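Plovum: procuram-se participantes para a montagem de uma célula com dois braços robóticos

Oficina partilhada Ibarra
Candidaturas abertas até terça-feira, 18 de junho

O Plovum é um projeto de construção feito nas horas livres, na oficina partilhada Ibarra. Temos uma célula de bancada com dois braços robóticos e queremos que eles executem, a par, pequenas tarefas de mesa: abrir e fechar uma pasta de cartão, pegar num copo pequeno, arrumar objetos soltos. A célula começou a ser montada em janeiro. A estrutura em perfil de alumínio está de pé, os braços estão fixos à calha da frente e há câmaras nos punhos. Falta muito trabalho de afinação e precisamos de mais mãos.

Abrimos duas modalidades de participação.

Operação. Conduzir os braços por telecomando, repetir tarefas segundo um guião e anotar o que correu mal. Não é preciso experiência. As primeiras duas sessões são de aprendizagem, com alguém do projeto ao lado.

Montagem e eletrónica. Passagem e fixação de cabos, ajuste das bases, revisão das ligações das placas, desenho e impressão de peças novas para os suportes das câmaras. Pede-se prática com ferramentas manuais e ferro de soldar. Quem souber trabalhar com um programa de desenho 3D tem preferência.

O que pedimos

Idade mínima de 18 anos.
Disponibilidade para uma sessão de duas horas por semana, durante 10 semanas.
Cabelo apanhado, mangas justas e nada de anéis ou pulseiras junto aos braços.
Assinatura do regulamento da oficina antes da primeira sessão.

O que oferecemos

A participação não é remunerada. Os participantes usam as bancadas e as ferramentas comuns da Ibarra durante o período do projeto e não pagam quota nesses meses. O material da célula é pago pelo Plovum. Os ficheiros das peças, a lista de ligações e os registos das sessões ficam acessíveis a todos os que participarem, também depois de saírem. A Cikenow cede-nos espaço em disco para guardar os vídeos das câmaras.

Ponto da situação

Temos 682 repetições gravadas. A maior parte é de tarefas com um só braço. O trabalho a dois braços está mais atrasado: as pinças têm de se aproximar muito uma da outra e os cabos dos punhos ainda prendem em certas posições. Abrir a pasta é a tarefa em que perdemos mais tempo. O cartão dobra de maneira diferente a cada tentativa e ainda não decidimos se vamos passar a um material mais rígido. Quem entrar na modalidade de montagem começa pelos cabos.

Como concorrer

Enviar mensagem pelo formulário da oficina, com o assunto «Plovum», indicando a modalidade, os dias em que tem disponibilidade e duas ou três linhas sobre coisas que já tenha construído ou reparado. Não é preciso currículo. Respondemos a todos, mesmo quando não houver lugar. Quem for escolhido é chamado para uma visita à oficina antes de confirmar.

A célula e o trabalho na mesa: 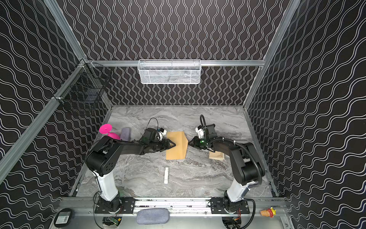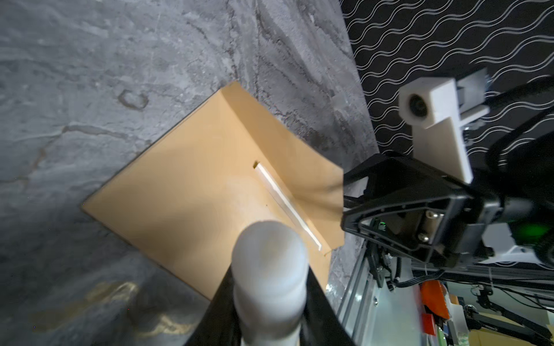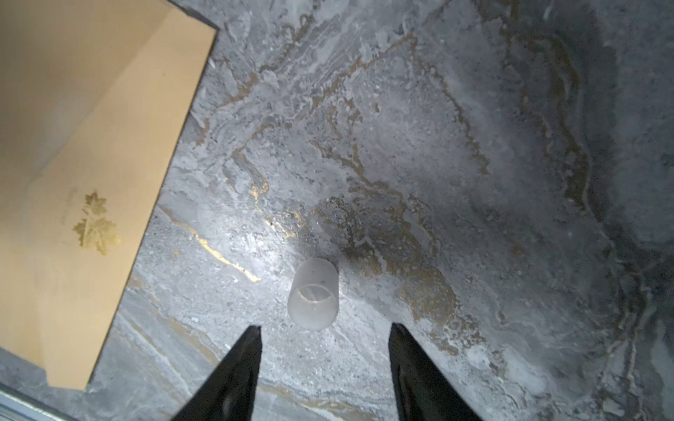

Comentários

Kanow
Tenho interesse na parte de montagem, mas só posso ao fim da tarde e em semanas alternadas. É possível dividir o lugar com outra pessoa? Já fiz um braço pequeno em casa, com servos baratos, e o que me deu mais trabalho foram os cabos do punho. Resolvi deixando uma folga maior e prendendo o cabo só na base e no antebraço. Se servir, levo as abraçadeiras que usei. Queria também saber se as placas ficam ligadas entre sessões ou se cortam a alimentação no fim.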